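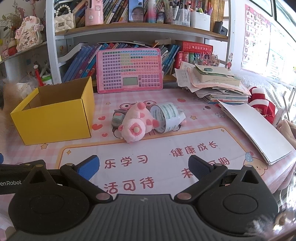

How to Pack a Plush Toy for Mailing

5 min read

I love mailing stuffed animals. They're soft, they hardly weigh anything, and the person opening the box always says something out loud! I've been sending them to my nieces and to friends' kids for years, and I've settled on a way of doing it that takes under 20 minutes and uses things most of us already have in a drawer.

What you'll need

A cardboard box (a used one is fine if the corners are still stiff)
A roll of clear packing tape, the wide kind
Scissors
One plastic bag big enough for the toy
Tissue paper or plain packing paper
A pen and a slip of paper

Step 1: Clear a table and put everything on it

I work on the dining table with the cloth left on. A tablecloth is great for this, it keeps the box from skating around while you pull the tape. Put the toy, the tape and the box where you can reach them all and stand the box up with its flaps open. If your cloth is one you care about, keep the tape roll on its side when you set it down, and fold over the loose end so you can find it again. (I have peeled tape off cotton. It takes the fuzz with it.)

Step 2: Check the toy

Give it a good once-over. Tug gently on the ears and feet, and press any bead or button to see if the stitching is firm. Brush the fur with your fingers or a clean, dry toothbrush. A washed toy has to be dry all the way through before it goes anywhere near a bag, and that takes longer than you'd think with thick stuffing. I give mine two full days on a rack.

Step 3: Pick the right size box

Set the toy inside before you wrap anything. You want a little room on every side, enough to slide your fingers in, and the flaps should close without pushing down on it. Plush squashes easily and will forgive you for a snug fit, but round faces can pick up a crease if they're pressed against a flap for a week.

I'm fond of a colored box. Yellow is my favorite because it looks cheerful on a doorstep and you can skip the gift wrap completely!

Step 4: Do a trial run

Try the toy sitting up, then lying on its back, then on its side. Fluffy heads take up more room than you expect, and feet that stick out can usually be tucked in under the belly. Small dents in the fur don't matter at all.

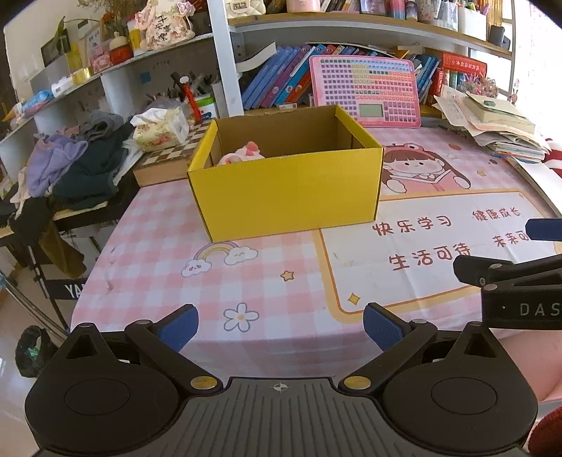
Once you've found the position you like, check how high the toy comes. If any of it is above the rim, turn it or go up one box size. Then take it out again and get the bottom ready.

Step 5: Tape the bottom

Run one long strip along the center seam and let it go up each side by a couple of inches. Add a second strip across the middle so you have a cross. Press it down with the flat of your hand – really lean on it – and rub the ends where they fold over the edge.

Step 6: Bag it and nestle it in

Slip the toy into the plastic bag, squeeze out most of the air and fold the top under. Leave the bag unknotted so small hands won't need help, and ask a grown-up at the other end to throw it away. Crumple some paper loosely for the bottom of the box, lay the toy on it, and fill the gaps around the sides. Shake the box lightly. If you feel a thump, add more paper.

Step 7: Add a note

Write the address on your slip of paper and lay it on top, in case the outside label gets torn. I put a few words to the child on the back. My friend Theerawat Boonchu signs his with the toy's name, and I've been copying him ever since.

Step 8: Close it up

Fold the flaps, tape the center seam, then tape across both ends. Stick the label on the largest flat side and keep tape off any barcode, which can be hard to scan under a shiny strip.

Sending more than one? Bag them separately and put the heaviest at the bottom. I did three bears in one box in September and they all fit nose to tail, which made me ridiculously happy.

Contact: Clindeo Crafts & Parcels | © 2023 Clindeo | Back to top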